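**Can a robot fold my laundry yet, or should I stop asking?**

Asked by Aileen Catacutan, January 22, 2018

OK so I run the back half of a small laundry and alterations shop, and on top of that I have three kids at home, which means I fold all day and then I go home and fold some more. My brother-in-law keeps telling me machines are "basically there" and I should wait before I hire another part-timer for the towels and napkins. We do 400 napkins on a slow day, plus cleaning cloths and baby stuff for a daycare, all sizes mixed together.

Is there anything I can really buy? I don't need it to be fast. I need it to take a heap out of a bin and give me a stack. Also if anybody knows about sorting socks I will listen to that too.

---

**Answer from Henk Van Beek** (accepted)

Short version, hire the part-timer.

Longer version — there are two kinds of machine people mix up when they talk about this. One is the industrial folder. Those are real and have been for ages. I worked next to a De Graaf flatwork folder at a hotel laundry called Rallalach and it went through sheets like nothing. But a person stood at the front the whole shift, picking each sheet out of the cart, finding the corners and clipping them on. The folding was never the hard bit! Finding the corners was, and that's still the part you'd be paying somebody for.

The other kind is arms, like you see in labs and in videos your brother-in-law sends you. Small cloths are what most of them practice on, and even a small one is a lot to ask. It bends, it slides, it hides its own corners underneath, and it never lands the same way twice.

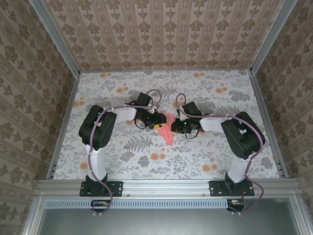 *Two arms, one small pink cloth between the grippers.*

Something the size of that pink cloth is one flick of the wrist for you. For a pair of arms you've got to get both grippers onto the fabric in useful spots without dragging it or bunching it, and then move them together. The videos are often sped up too, so look for a little "x16" in the corner before you get excited.

And your bin is the worst case, because it's a heap and it's mixed. If you had one size of napkin, already flat, I'd be a bit more hopeful. Ask again in some 40 months and I might have a different answer for you.

Socks, no idea. I pin mine together before they go in the wash.

---

**Answer from user sindis_963**

we looked at a Jamard folder for our shop last October. nice machine but you feed it by hand, one piece at a time, and it didn't like anything smaller than a hand towel. didn't buy

---

**Answer from a guest**

Why fold cleaning cloths at all? I throw ours in a basket. My mother would faint but they wipe the same.

---

**Comment from Aileen Catacutan**

Thank you Henk, that makes sense about the corners — I timed myself after reading this and most of it really is just digging around for the edge. Putting the ad up for the part-timer. And guest, the daycare wants theirs folded, believe me I asked!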